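Why is there gum in my chocolate milk?
A guide to thickeners, for people who read the back of the carton
Updated 25 August 2023

Pick up a carton of chocolate milk and turn it around. Somewhere after the milk, the sugar and the cocoa you may find a word like carrageenan. It sounds like a dragon. It is seaweed.

Before you pour your drink down the sink, you should know that you have probably eaten seaweed more than once this week, along with ground-up beans, apple skins and a slime made by bacteria. You had seconds, too.

What is a thickener?

A thickener is something you add to a runny food to make it less runny. That's the whole job. A thickener doesn't usually taste of much, and it rarely gets its picture on the front of the packet.

Water is very good at flowing. Its molecules are tiny and they slide past one another like kids leaving school in September on the first warm day. A thickener molecule is enormous by comparison. Most are long chains, a bit like strands of spaghetti, and if you drop a lot of spaghetti into the schoolyard, everyone slows down.

The chains also like to hold on to water. Water that is being held on to can't slosh about, so the soup gets thick, the sauce sticks to the chip, and the custard stays on the pudding where it belongs.

Why not just leave the milk alone?

Cocoa powder doesn't dissolve in milk. It only floats around for a while and then sinks, which you will know if you've ever got to the bottom of a mug and found mud.

Trida chocolate milk is made at a dairy in Nastmont and travels 200 kilometres before it reaches our corner shop. Each carton holds 300 millilitres. Without a thickener, that would be mostly pale milk with a plug of brown sludge at the bottom, and the people at Trida would get letters. A very small amount of carrageenan makes a weak, invisible net in the milk. The net is strong enough to hold up a speck of cocoa and weak enough that you can still drink it through a straw.

Where do they come from?

Starch comes from corn, potatoes, wheat and rice. It's the one in your kitchen cupboard, and it thickens gravy.

Pectin comes from fruit, mostly apple pulp and orange peel left over from making juice. It holds jam together. Grandparents who make jam have strong opinions about pectin, and it's best not to ask unless you have the afternoon free.

Guar gum comes from the seeds of a bean plant. You can find it in some ice creams, where it helps to stop big crunchy ice crystals from growing.

Agar and carrageenan both come from red seaweeds. Agar sets very firmly, and it stays set on a warm day when ordinary jelly would give up.

Xanthan gum is the slime one. Bacteria are fed sugar in a big tank and they make a gooey coating, which people collect, dry and grind into powder. A little of it is what keeps the herbs floating in a bottle of Darnasus salad dressing. The bacteria are not thanked on the label.

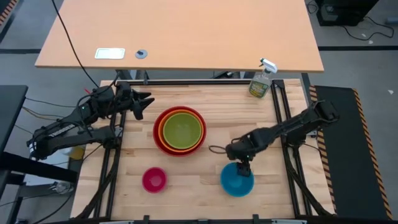
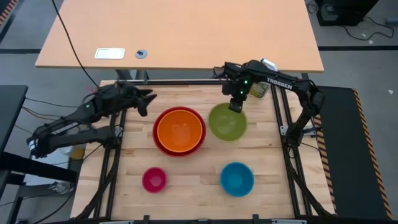 The trick with the sauce bottle

Some thick foods have a strange habit. They sit there being thick until you shake them, and then they run all over your plate.

Xanthan gum does this. When the sauce is still, its long chains are in a tangle. When you shake or pour, the chains line up and slide past each other, and the sauce goes thin. Stop, and they tangle up again. Scientists call this shear thinning. Your dad calls it something else when it lands on his shirt.

The sweet chilli sauce from Đoàn, the noodle shop near us, is a good one to watch. Tip the bottle slowly and the bits of chilli hardly move. Give it a shake and down they come.

Try it yourself: cornflour sauce

You'll need a grown-up for the stove, as well as 4 teaspoons of cornflour, a cup of milk and a small saucepan.

1. Stir the cornflour into a splash of the cold milk until there are no lumps.
2. Add the rest of the milk and stir. It should still be runny. Be patient.
3. Ask your grown-up to heat it gently while one of you keeps stirring.
4. Watch for the moment when it thickens, which can come quite suddenly.
5. Take it off the heat and let it cool before you poke it.

Cornflour is made of little grains of starch. In cold milk they just drift about. In hot milk they soak up water and swell, and some of the starch leaks out and thickens the rest.

If you tip dry cornflour straight into hot milk, the outside of each clump swells first and seals the dry part inside. Those are lumps. School custard has a long history of them.

Are thickeners safe to eat?

Thickeners used in food have to be checked and approved, and the ones in your food must be named in the ingredients list. Sometimes they appear as a number instead. Carrageenan is 407 and xanthan gum is 415, so if you find one of those on a packet, you now know more than the person who bought it.

Eating a whole spoonful of thickener powder is a bad idea, though. It grabs water wherever it finds it, and your throat is full of the stuff. Leave it in the sauce.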